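Ganotley Demonstration Kit: Set-up Guide
Section 4. Running the table-clearing demonstration at an open day

This section covers the simulated pick task shown on the visitor screen. Complete Section 3 (network and display) first. The Paquette controller must be on and showing its ready message.

4.1 Before visitors arrive

1. Start the Ginum simulator on the demonstration computer and open the scene named Trerkdale Table.
2. Wait for the scene to finish loading. The arm parks itself over the table.
3. Set the speed limit to 105 mm per second. The factory setting of 400 is too quick for people to follow from the back row.
4. Set the pause between steps to 2000 ms.
5. Run the task once from start to finish with the display turned off, then press Reset.

Note: Reset puts every object back in its saved position. If you have moved a cup by hand in the editor and want to keep it there, save the scene under a new name first.

4.2 Running the pick

1. Choose Bread Roll from the target list. The cups and the mug stay on the cloth and are treated as obstacles.
2. Press Approach. The gripper opens and travels to a point above the roll.
3. Stop here and let visitors look. Use the mouse to orbit the view so they can see both fingers.
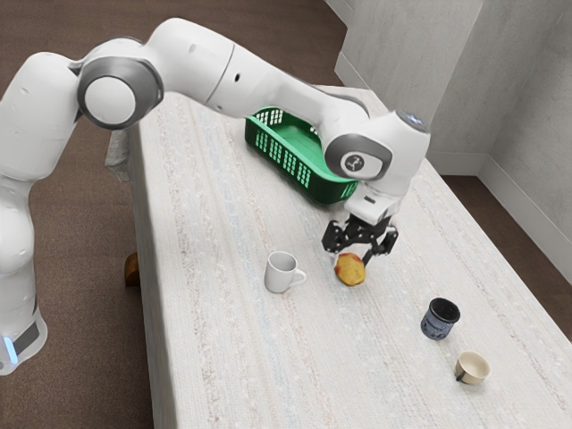 4. Check that the fingers are lined up on either side of the target. If one is touching it, press Back, raise the approach height by one step and try again.
5. Press Close, then Lift.
6. Press Place. The default destination is the green basket.

Caution: Do not change the grip force while the fingers are closed. The simulator may throw the object off the table, and you will need to reset.

4.3 Letting visitors have a turn

Switch to Guest mode before handing over the mouse. Guest mode locks the speed limit and hides the editor. Children are welcome to use it with an adult beside them.

If the display freezes, or error 67 appears, close the scene and reopen it. Settings from 4.1 are kept.

Guide revised 2020-01-28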